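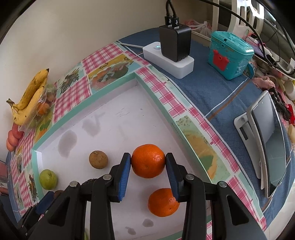
2022-05-04

First lake swim of the year. I had been putting it off through April with the excuse of the cold, and then Nuria sent a message on Monday saying she had booked two places for the evening session and I owed her the entry fee. So that settled it.

Left work at five, got stuck behind the roadworks by the station, and reached the lake with about enough time to find the changing hut and sign the sheet. They have moved the sign-in desk to the other side of the boat shed. Last year it was by the gate and you could queue in your coat. Now you walk all the way down, sign, and walk back up to change, on gravel, and I had only brought flip-flops. Must put the old trainers in the bag for next week.

The wetsuit still fits. Tight across the shoulders, but it always was. It is the Zurik one I bought second-hand from Kedir Chala when he gave up triathlon and took up the cello. There is a nick behind the left knee that I glued in September and the glue has held. I put a lot of the anti-chafing balm on my neck and still missed a bit at the back, which I found out about in the shower.

Water was 13 degrees according to the board. Lawal Chukwu was running the session and gave the safety talk, the same one as last year: whistle, orange float, roll on your back and raise one arm if you want the kayak. He made everyone stand in up to the waist and splash their faces before going any further. A man in front of me said he didn't need to do that and went straight in, then came straight out again with his hand on his chest. He was all right after a few minutes and did the short loop with the rest of us.

I hated the first two minutes. I could not get my breath to go out properly and ended up doing breaststroke with my head up as far as the first buoy. Nuria stayed level with me and talked the whole way, mostly about her landlord. By the second buoy I had my face in and was breathing every two, and after that it was fine. My hands went numb on the second loop. Feet were worse. I wore the silicone cap over the old cloth one and my head was warm enough.

Did three short loops. Nuria did four. I wanted to stop while I could still do up my own zip, and I could, just.

My sighting is poor. I was looking up every ten strokes or so and each time the buoy was further to the right than I expected. In the pool I can swim down the black line all day and forget that I pull to one side. Lawal said to look up every six and to pick something tall behind the buoy, such as the pylon, and that did help on the last loop. He also says I cross over in front with my left hand. Sumeya told me the same thing in January.

The watch has it down as 20 minutes moving, though the Pruvo map shows me going across the car park at one point, so I don't think much of the distance it gave. I have written it in the book by time only.

Tea from the flask afterwards, sitting in Nuria's car with the heater on. I shivered for a good while. She had a hot water bottle wrapped in a towel and I am going to copy that. We talked about the race. It is in June and I have entered the 2,000 metres, which seemed a sensible thing to do in the winter. The list on the Grorkanix site has over 290 names on it now, all distances together. Nuria is in the same wave as me. She thinks we should start at the back and to the left and let the fast ones get away. I agree with the back part. I don't know about the left, with my pull to the right I would be swimming across everyone. 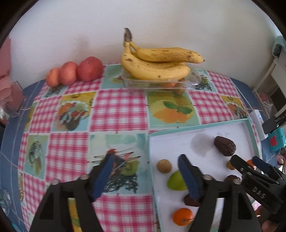
Page 36

Home by half past eight. Rinsed the suit in the bath and hung it over the rail inside out. The whole flat smells of lake. Had pasta and the rest of the soup, and then toast, and then more toast. I am always hungrier after cold water than after the pool, even when I have done half the distance.

Rang Hortensia to say I would be there on Saturday for the pool session. She is doing the teaching now that Sumeya Seyoum has gone over to the juniors. Hortensia wants us to do the whole hour without touching the wall, turning in the middle of the lane before the T, to get used to having no push-off. It sounds unpleasant. She says to bring the tinted goggles as well and try sighting on the clock at the far end. Her other idea is to put three of us side by side in one lane so we get used to being knocked about. I was kicked in the mouth at the start last summer and I can see the point of it.

Things to get before next week:

New ear plugs, the left one went somewhere between the second loop and the car.
Neoprene socks. Bogale had some in the window but I need to ask if they do half sizes. 
Balm, nearly out.
Something to stand on while changing. Nuria uses a car mat.

The plan up to the race, copied out again so I stop losing the bit of paper. Mondays in the pool, drills only, left hand entry. Wednesdays at the lake, one more loop each week as long as I feel all right. Saturdays with Hortensia. One run if I want it, no more than that. The calf is still not right from Easter and I am not going to push it. Last week of the month I want to do the long loop at least once without stopping, and that would leave me a couple of weeks to spare before the race.

I did wonder on the way home if I should drop to the shorter distance. They allow changes until the end of the month with no charge. I will leave it for now and see how the next two Wednesdays go. It is mostly the cold that bothers me, and it will be warmer by then. The distance I can do, I did it in the pool twice in March and was not especially tired - only bored.

Shoulders ache a bit, more the right. Fingers are back to normal. Sore patch on the neck, have put cream on it.

Bed by ten. Dentist at 8.40 tomorrow, and I have to move the car first.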